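Week 4 handout – Open day at the Drirnix lab, Stultlow: simulated two-handed manipulation
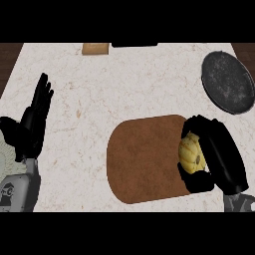
Grasp planning for produce differs from grasp planning for machined parts. Shape varies between items, the surface bruises, and the centre of mass has to be estimated. The Drirnix session starts in simulation for this reason. In the kitchen task the right hand closes on a small yellow squash over the brown mat, fingers over the top and thumb beneath – an enveloping grasp, to be compared with the fingertip grasps in Hanrahan, p. 51. The left hand is open and holds nothing. Consider what it could contribute.

Session runs 40 minutes, groups of 12 maximum. Stay behind the line while the hardware arms are powered.

Note for your write-up:
contact points assumed for each finger
friction model used
one likely failure when moving from simulation to hardware

Reports are due Sunday, 4 pages maximum.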